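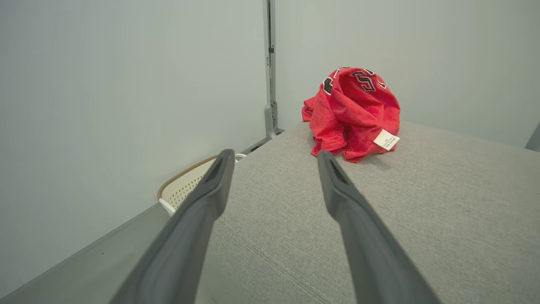 How do we know a folding policy learned from the cloth and didn't just memorize one spot on the bench?
We shift the starting heap before every trial and compare the success rate with the fixed-start runs. On Jistbridge the gap was 3 points, and we were thrilled with it.

Jistbridge garment station: pre-run checklist with comments
Station: Jeltstead, soft surface
Filled in by: Kipchumba Were
Checked by: Skarphéðinn Zoëga
Session: Saturday

Arm and gripper

1. Emergency stop pressed and released, arm powers down and comes back. OK
Comment: Press it with the arm moving slowly, please, and not parked. Parked tells us very little.

2. Finger mounting screws snug. OK
Comment: Left one took a small turn. Same as last time, so I'm putting thread lock on the May order.

3. Fingertips clean, no lint in the grooves. OK after cleaning
Comment: Red fuzz in both. Mesh jerseys shed more than you'd think!

4. Grip force limit loaded from the soft-goods profile. OK
Comment: Skundesa default is still the rigid profile after a restart. Check the name on the screen every time.

5. Wrist camera view shows both fingertips and the garment. OK
Comment: Lovely even light today. Leave the blinds where they are.

Work surface

6. Gray fabric cover flat, seam not puckered. OK
Comment: The policy used to go for the seam as if it were a hem (this was before we added the bare-surface clips to training). I still watch for it, and it hasn't tried once this week.

7. Downward travel stop set for the soft top. OK

8. Chairs outside the marked swing area. OK
Comment: S.Z. - measured from the arm at full reach, 40 inches clear. Nobody sits there during a run, including me.

Garment

9. Garment dropped from hand height, not arranged. OK
Comment: This is the heart of the method, so no tidying! If a sleeve hangs out, it hangs out. Numbers can land folded over or face up, whatever you get.

10. Pins, clips and loose threads removed. OK

11. Care tags left on. OK
Comment: We went back and forth on this. The Biwott baseline was run with tags trimmed, and ours grabs a tag now and then and has to let go and try again. I love watching that recovery. Score it as a retry, not a failure.

Recording

12. Trial counter matches the log. OK
Comment: Reads 175. Matches.

13. Start pose saved before the policy is switched on. OK
Comment: S.Z. - one file was missing its start pose last session and we had to drop the trial. Wait for the tone.

14. Second person in the room, hand near the stop. OK

Open items

Thread lock for the left finger (Kipchumba).
Ask Skundesa about keeping the soft-goods profile through a restart (Skarphéðinn).
Rerun the 3 trials where the heap slid before first contact. I'd keep the old videos, they're great for showing new people what a bad start looks like.

Cleared to run: yes, K.W. and S.Z.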